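In Praise of the Slow Return
by Darcy Vachon 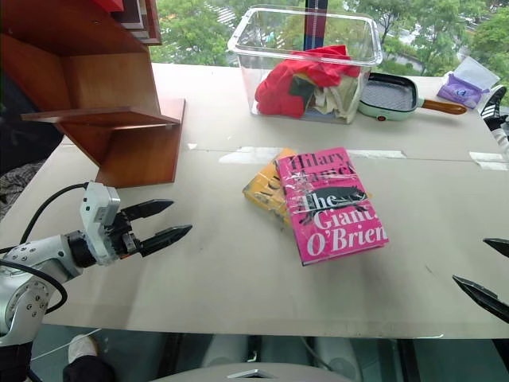

Hilary Mantel's "The Giant O'Brien," still in its clear wrap, on top of the next book in line.

When the Perron branch did away with overdue fines a couple of summers ago, I was one of the people who grumbled. I had paid my nickels and dimes since I was a girl, and I suppose I thought everybody else ought to go on paying theirs. My neighbor Clifford Sutherland, who is 92 and has opinions on most things, told me over the fence that I was being a sourpuss, and I have come around to his way of seeing it – though it took me longer than I'd like to admit.

What changed my mind was a novel I was enjoying too much to hurry. I had it out for two weeks, renewed it, and then somebody put a hold on it and I was stuck. In the old days I would have galloped through the last hundred pages at the kitchen table and remembered none of them. This time I kept it 2 extra days, finished it properly on the porch, and walked it back with a guilty face. Jade Bouchard at the desk just asked me whether I'd liked the ending! We talked for 15 minutes and I went home with something else she thought I'd enjoy.

Now, I know the argument on the other side, and Kirsten Gill made it very well in her letter to this page in July. Somebody is waiting for that book, she said, and a fine is the only thing that gets it moving. I do feel for the person waiting (I have been that person, many times, and not patiently). But the fines never seemed to hurry the folks who could afford them. The ones they scared off were the families with a picture book lost under a car seat, who owed a few dollars and stopped coming in altogether.

I would still like a reminder, mind you. A phone call would suit me better than an email, and I'd like the due date stamped in the back again, in purple ink, with all the old dates marching down the slip above it. I used to love seeing that a book had sat on the shelf from 2000 until I came along and picked it up.

So keep the fines away, I say, and bring back the stamp. My current one is due back soon, and I'm only on chapter four.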